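Drucken | Als E-Mail versenden

Projektbericht: Ordnung und Aufbewahrung textiler Kleinteile im gemeinschaftlichen Aufenthaltsraum

Studentisches Projekt im Modul Wohnen und Innenraum
Stand: August 2024

1. Anlass und Fragestellung

Der Aufenthaltsraum im Haus Fano wird von mehreren Studiengängen gemeinsam genutzt. Kissen und Plüschobjekte verteilen sich im Lauf eines Tages auf Sofa, Boden und Nachbarflächen. Das Projekt Zirent untersuchte, mit welchem Aufwand sich ein vereinbarter Ordnungszustand wiederherstellen lässt und welche Stellflächen die Nutzenden dafür annehmen. Die Bearbeitung erfolgte in einer Kleingruppe im Rahmen der Lehrveranstaltung. Das Mobiliar des Raumes wurde nicht verändert.

2. Vorgehen

Zunächst wurde ein Ordnungsplan erstellt, der jedem Gegenstand einen Platz zuweist. Sitz- und Zierkissen gehören auf das Sofa, kleinere Plüschteile in einen Behälter. Kleidung und Taschen sollen den Sitzbereich nicht belegen. Anschließend wurden 80 Aufräumdurchgänge protokolliert. Erfasst wurden die Dauer, die Reihenfolge der Handgriffe und der Ablageort. Insgesamt liegen 2756 Einzelablagen vor. Die Auswertung erfolgte mit der Tabellenvorlage Ditbridge, die bereits im Vorgängerprojekt Gazi verwendet worden war. Durchgänge mit unvollständigem Protokoll wurden wiederholt.

3. Ergebnisse

Von den erfassten Ablagen wichen 388 vom Ordnungsplan ab. Der überwiegende Teil davon betraf Gegenstände, deren Form keine eindeutige Auflagefläche bietet, insbesondere sternförmige Kissen. Sie wurden meist an ein größeres Kissen angelehnt und mussten nachträglich ausgerichtet werden. In 723 Fällen wurde ein Gegenstand vor der endgültigen Ablage mindestens einmal zwischengelagert, vorzugsweise auf dem Boden vor dem Sofa.

Der transparente Behälter wurde gut angenommen, das Regal hinter dem Sofa dagegen kaum. Als Grund wurde in den Protokollen mehrfach die eingeschränkte Erreichbarkeit vermerkt. Kräftige Farben erleichterten die Zuordnung. Bei den gemusterten Kissen traten dennoch Verwechslungen auf, da der Ordnungsplan in seiner ersten Fassung nur Grundfarben nannte.

4. Sitzbereich und Raum

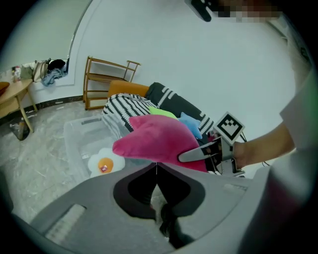
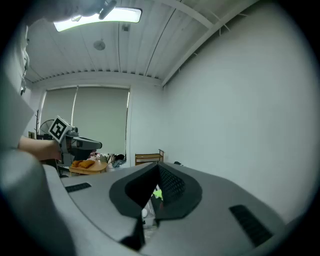

5. Empfehlungen

Der Ordnungsplan sollte um Muster und Formen ergänzt werden. Für sternförmige Kissen wird ein fester Platz am Ende der Sitzfläche vorgeschlagen. Ein zweiter Behälter ist in unmittelbarer Nähe des Sofas aufzustellen. Über die weitere Verwendung des Regals ist mit der Hausverwaltung zu beraten. Eine Wiederholung der Erhebung ist für Oktober vorgesehen, dann unter Einbeziehung der Taschen- und Kleiderablage.

Kontakt | © Projektgruppe Zirent | Nach oben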